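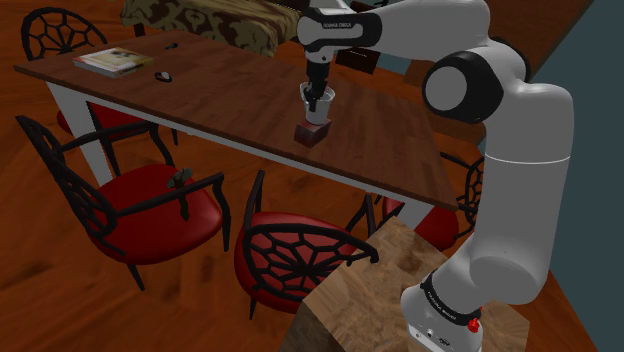
Render: Garkari / Zinhle Molefe

Gallery: Tabletop handling in simulation, good practice notes

The Garkari guide to simulated handling tasks is now in version 2. It covers how a scene should be set up, how a run should be recorded and what has to be written down before results are passed to another group. This page goes with the chapter on cups and other open containers. The text was put together by Zinhle Molefe from the review held in January, which looked at 162 runs sent in under the first version.

At the top of the page, the arm stands on a wooden pedestal beside a long table and lowers its gripper to a pale cup. A small block-shaped item is close to the cup, near the front edge of the table.

Set-up

Record the base position first. The guide asks for the height of the mount, the distance from the base to the nearest table edge and the direction the arm faces at the start. In the review, 11 runs could not be repeated because the mount height was missing.

List everything on the table, including items that have no part in the task. A book at the far end still counts, as it may show up in a camera view. Each item gets a name, a position and a note on whether it can move.

Furniture near the table goes on the list too. Chairs are easy to forget – most scene files load them as background – but a chair arm at table height can touch a robot elbow. If contact with the furniture is switched off, say so in the run sheet. A run with contact switched off should never be compared with one where it is on.

Approach and grip

An open cup can be held by the rim, by the outer wall or with one finger inside. State which one is planned before the run starts. Changing the plan afterward to match what the gripper did is the most common fault found in the review, and version 2 treats it as grounds for leaving the run out.

Set a force limit for the fingers and keep it the same for the whole batch. The Somum settings file has a field for this. The Dalgleish format does not, so put the limit in the comment line at the top. 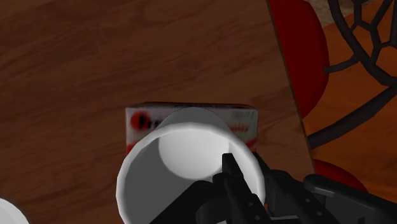

Gripper reaching into a white, open vessel, with a printed carton directly behind it.

Close views like this one are required at the point of contact. One wide view and one close view per run is the minimum. The close view should show the fingers and enough of the rim to tell where they are. Neighboring items may be partly hidden, as the carton is here, so their positions must be taken from the scene file and never estimated from the picture.

Printed labels on items should stay as they are in the scene library. Swapping a label for a plain surface changes what a vision system has to work with, and it needs a new scene number.

Reporting

Count a run as complete only when the item has been released and is at rest. Runs stopped early are reported separately, with the time of the stop and the reason. Keep failed runs in the batch.

Mark every render as a render. Clinico asked for this to be added after simulated and real pictures were mixed in a shared folder, and it is now rule 11 in the guide. The credit line under the picture is enough.

Corrections to the guide go to the Garkari editing desk. Please give the rule number and the version you are using.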